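# Plaque alu et tache orange : le fil de la discorde 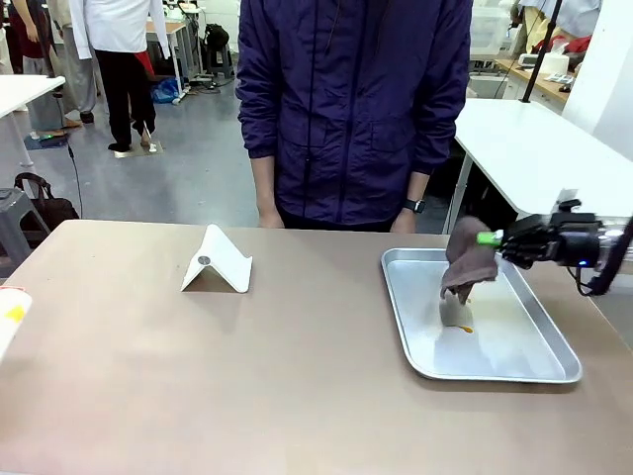 **Olga Barrientos**, modératrice de la section Entretien & Batterie

Je sors ce sujet du fil « Vos fours » parce qu'il y prenait toute la place. On parle donc de la petite tache brun-orangé sur plaque en aluminium à bords roulés, attaquée au chiffon brun plié. Rappel du règlement : on reste courtois, même avec les partisans du lave-vaisselle.

---

**domingo_r**

Je commence, puisque c'est moi qui ai lancé la querelle. Essuyer tout de suite, au chiffon, sans rien d'autre, ça étale. Regardez la tache, elle est déjà en partie étirée. Chez moi ça finit toujours pareil : une tache de la taille d'une pièce devient un voile gras de la taille d'une assiette, et je passe pour quelqu'un qui a fait le ménage.

---

**Rosalba B.**

> ça étale

Ça étale quand on frotte en rond, Domingo. On plie le chiffon en quatre, on appuie, on tire vers soi, on change de face. Sur la photo il y a une zone plus claire juste à côté de la tache, donc le chiffon fait bien quelque chose.

J'ai tenu la cuisine d'une cantine pendant des années, 245 couverts le midi, et des plaques alu j'en ai essuyé plus que vous n'en verrez jamais. Le pli, c'est la moitié du travail.

---

**domingo_r**

Et l'autre moitié ?

---

**Rosalba B.**

De l'eau chaude, comme tout le monde.

---

**baoshan_fu**

Question bête : c'est quoi, la tache ? Si c'est de la sauce tomate, il ne faut pas la laisser traîner, l'acide marque l'alu. Si c'est du caramel, on peut frotter jusqu'en septembre, seul le trempage en vient à bout. Vu la couleur, je ne me prononce pas.

---

**Rosalba B.**

Impossible à dire à l'œil. Moi j'aurais mis le doigt dedans, mais je reconnais que la méthode ne passe pas bien sur un forum.

---

**Cristóbal A.**

Je viens défendre le lave-vaisselle, j'assume. J'ai une plaque Coria en inox, elle y passe trois fois par semaine et elle est impeccable. Pourquoi on se complique la vie avec un chiffon ?

---

**domingo_r**

Parce que de l'alu nu au lave-vaisselle, ça ressort gris souris et ça te noircit les mains pendant six mois. J'ai sacrifié une plaque Cabral achetée 32 euros pour l'apprendre. Elle me sert maintenant à poser les bottes dans l'entrée. Elle y est très bien, d'ailleurs.

---

**Cristóbal A.**

Donc le problème, c'est l'alu. On est d'accord.

---

**Rosalba B.**

On n'est pas du tout d'accord. L'alu chauffe vite, ne pèse rien et coûte trois fois moins cher. Il demande juste qu'on s'en occupe deux minutes — ce qui, je l'admets, élimine une partie des gens de ce fil.

---

**baoshan_fu**

Pour faire avancer les choses, mon protocole, qui vaut ce qu'il vaut :

1. Essuyer le plus gros avec un chiffon sec, plié, en un seul sens.
2. Eau chaude et une goutte de liquide vaisselle, dix minutes.
3. S'il reste une auréole, jus de citron, pas plus d'une minute, et on rince bien.
4. Sécher tout de suite.

Pas de bicarbonate, pas de cristaux de soude. Et la laine d'acier, on la laisse au garage.

---

**domingo_r**

Tu dis que l'acide marque et tu mets du citron au point 3 ?

---

**baoshan_fu**

Une minute, puis rincé. Une sauce tomate, chez moi, ça reste la nuit. On va dire que c'est une question de durée et de caractère.

---

**Cristóbal A.**

Et le chiffon brun, personne ne le relève ? Un chiffon brun, on ne voit jamais s'il est sale. Les miens sont blancs, des Fileo, lavés à 60. Au moins on sait où on en est.

---

**Rosalba B.**

Tes chiffons blancs, ils sont blancs depuis combien de temps ?

---

**Cristóbal A.**

Ils ont été blancs.

---

**Rosalba B.**

Voilà. Sur le fond, tu as raison quand même : avec un chiffon foncé on oublie de changer de face. Moi je coupe des vieux draps, je prends un carré par plaque et hop, dans la panière.

---

**domingo_r**

J'ai essayé ce soir la méthode du pli, par honnêteté intellectuelle. Graisse de poulet, plaque alu tiède, chiffon sec en quatre, trois passages. Bilan : le milieu est propre. Dans le bord roulé il y a encore de quoi faire une vinaigrette.

---

**Rosalba B.**

Le bord, c'est au coin du chiffon, avec l'ongle derrière. Je croyais que ça allait de soi.

---

**baoshan_fu**

Ou un cure-dent en bois. L'ongle, j'ai arrêté.

---

**Olga Barrientos**, modératrice

Je laisse ouvert. J'ai déplacé les quatre messages sur la brosse Omden vers le fil des brosses, où ils seront très malheureux. Cristóbal, ta plaque inox a son propre sujet, inutile de la reposter ici.

---

**Cristóbal A.**

Elle sort justement de la machine, si quelqu'un veut voir.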